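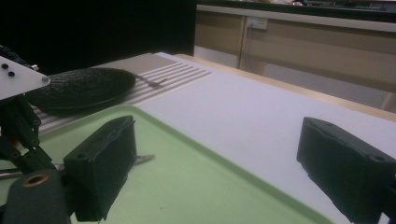 How to divide a tired old clump of agapanthus

If your agapanthus has gone from a big blue show to a heap of leaves with a couple of sad flowers, it probably wants splitting. Mine sat by the front steps for years and I ignored it until the pot cracked right down one side. It's a rough sort of job and very hard to get wrong, so don't be nervous!

When to do it

I like autumn, while the soil still has some warmth in it. I've done it as late as May and the plants sulked a bit but came good. Avoid the middle of summer, when you'll be out there with the hose every night.

Getting it out

Water the clump well the day before. Cut the leaves back by half (gloves on, the sap makes my wrists itch), then dig a circle a good spade's width out from the base. Rock the spade back and forth and lean on it. The roots are thick and white, like fat noodles, and they hang on for dear life. My neighbour Anong Kaewkla swears by an old crowbar for this bit and I've come around to her way of thinking.

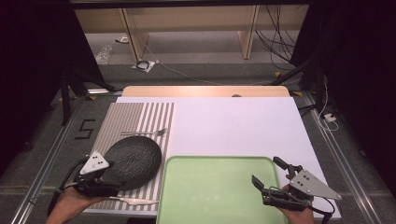

Striped placemat, dark plate, fork and knife.

Splitting

Lay the clump on its side and look for the natural gaps between the fans of leaves. Some will pull apart by hand. For the rest I use an old bread knife — not one you want back in the kitchen — and saw straight down through the middle. You'll lose some roots and that's fine. Aim for pieces with 3 or 4 fans each. Singles will grow, but you'll wait ages for a flower.

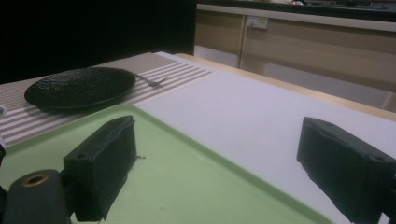
The green tray on the white table.

Replanting

Dig in a bit of compost, set each piece at the same depth it was growing before, and firm it down with your boot. I leave a forearm's length between them. Water straight away and then every few days until you see new growth from the centre. Hold off on fertiliser until spring. If you're filling pots, pick snug ones, as agapanthus flower better when they're a little squashed.

One more thing: snip off the old flower heads before they drop seed, especially if you live near bushland. They do spread.

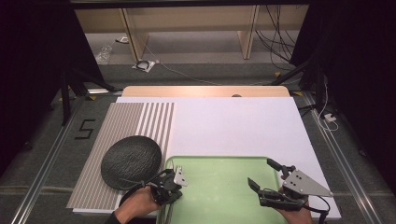
Will my divided plants flower this summer?

Bigger pieces often will, though you may only get a stem or two. Smaller ones usually take a second year to settle in.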